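Landmont Serviced Apartments: Tenant Questions About Furnishings, Power and Surfaces

These answers apply to furnished units in the north and south blocks. Where your tenancy agreement differs from this page, the agreement takes precedence.

Which items are covered by the inventory?

Everything listed on the inventory sheet issued at move-in. Items you bring in yourself are not covered and are not inspected. If an item on the sheet is missing or damaged, report it within 36 hours of collecting the keys. Reports made after that are handled as ordinary damage claims.

Can I change the bulbs in the lamps?

Yes. Use LED bulbs only, with the same base as the bulb you remove. The maximum rating is 15 watts for table lamps and 6 watts for bedside lamps. Switch off and unplug the lamp before you change the bulb. Put the old bulb in the electronics bin at the loading entrance.

A lampshade is leaning to one side. Is that a fault?

In most cases the shade ring has worked loose. Unplug the lamp, remove the bulb, seat the ring squarely and tighten it by hand. If the thread is stripped or the fitting is cracked, stop using the lamp and request a replacement through the Tradov portal.
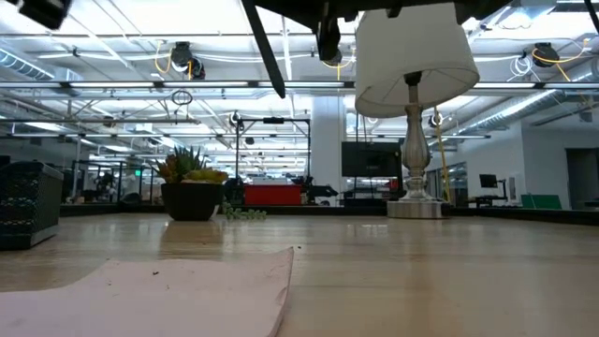
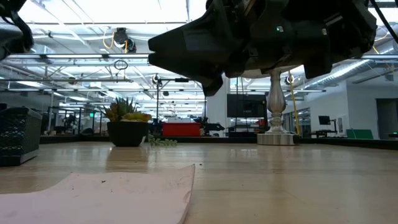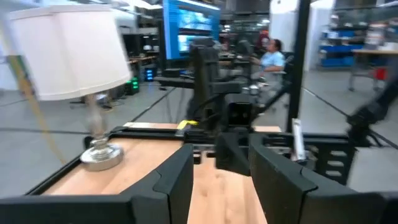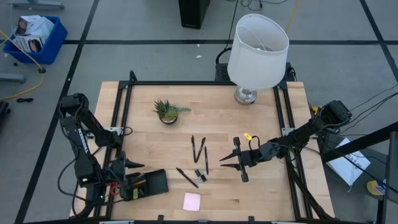
Light wooden tabletops: see the next two answers for cleaning and marks.

How should wooden tabletops be cleaned?

Brush off grit first, then wipe along the grain with a damp cloth and dry at once. Do not use scouring pads, bleach or any product containing ammonia. Silicone polish is also excluded, as it interferes with later refinishing.

Who pays for rings, scratches and burns?

Light surface marks that can be removed with a standard polish are treated as wear. Scratches you can feel with a fingernail, burns and swollen edges are charged to the tenant. The charge covers refinishing of the affected surface only. Refinishing is carried out by Šťastný, usually in August, when more units are vacant.

May I use extension cords?

One fused power strip per wall outlet is allowed. Strips may not be plugged into each other. Cords may not run under rugs, through door openings or across the kitchen floor. Heaters and portable air conditioners must be plugged directly into the wall.

The breaker trips repeatedly. What should I do?

Unplug everything on the affected circuit, reset the breaker once and reconnect the appliances one at a time. If it trips with nothing connected, leave it off and call the maintenance desk on extension 27. Do not reset it a second time.

Who do I contact about a disputed charge?

Write to Eduardo Falcão at the tenancy office and include your unit number and the inventory sheet. Technical findings are reviewed by Armindo Matos. The deposit is held until the review is closed.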